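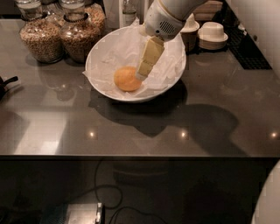 ## 4. Setting out the breakfast counter

This section covers the self-service counter in the Inthanon serviced flats. Read section 3 (Cleaning the worktop) first. The counter should be ready by 6.30 am and is cleared at 10.

### 4.1 Before you start

You will need:

- the large white fruit bowl
- white tissue paper, unprinted
- the glass cereal jars
- paper cups and lids
- the glass bottle
- two clean cloths, one damp and one dry

Order tissue paper under stock number 443 and cups under 784. Both come from Wokex and are kept on the middle shelf of the store cupboard.

**Note:** The worktop is glossy and shows every smear. Buff it with the dry cloth after wiping, and look along it from the side with the lights on.

### 4.2 Lining and filling the fruit bowl

1. Wash the bowl in warm water and dry it fully. Damp china makes the tissue stick and tear.
2. Take 3 sheets of tissue. Crumple each one loosely in your hands, then open it out again.
3. Lay the sheets in the bowl so that they overlap across the bottom. Let the edges come up over the rim on both sides.
4. Press the middle down with a flat hand to make a level bed. Leave the creases in.
5. Check each piece of fruit before it goes in. Turn it over and feel for soft patches, especially near the stalk.
6. Place the first orange on the floor of the bowl, a little to one side. Set it down; do not drop it.
7. Build outwards from the first orange until the bottom is covered, then add a second layer if the flat is booked for more than two guests.

**Caution:** Do not fill the bowl above the rim. Fruit that rolls off the worktop bruises and must be thrown away.

**Note:** Bananas go on the separate hook. They ripen the other fruit too quickly if they share the bowl.

Change the tissue whenever it is marked by juice, and in any case between guests. Used tissue goes in general waste.

### 4.3 Cereal jars

1. Stand the jars at the back of the worktop, close together but not touching.
2. Fill each jar to the shoulder. Do not top up old cereal with new. Empty the jar, wash and dry it, then refill.
3. Wipe the outside of the glass from the neck down.
4. Write the filling date on a sticker and put it on the base.

**Caution:** The jars are heavy when full. Lift them with one hand under the base and the other around the body. Never lift a jar by its neck.

Granola and anything else containing nuts must be kept in its own jar with its own scoop. If a scoop has been used in the wrong jar, empty both jars and wash both scoops.

### 4.4 Cups and bottle

1. Stack the cups to one side of the fruit bowl, with a hand's width between the bowl and the nearest stack.
2. Keep the stacks low enough that a guest can take a cup without holding the rest steady.
3. Handle cups by the outside only.
4. Rinse the glass bottle, fill it with fresh drinking water and stand it at the back, behind the bowl.

### 4.5 Clearing away

1. Take out any fruit that has been cut or peeled. Leave whole fruit in the bowl.
2. Return unused cups to the store cupboard if their wrapping is intact. Otherwise leave them on the counter for the same guests.
3. Empty the bottle and leave it upside down on the rack.
4. Move the jars forward, wipe behind them and put them back.

Report chipped glass or china to Kazuhiro Yokoyama at the front office before the next set-up. Wrap the item in newspaper and label it; do not put it in the kitchen bin. Replacement jars are listed in section 9.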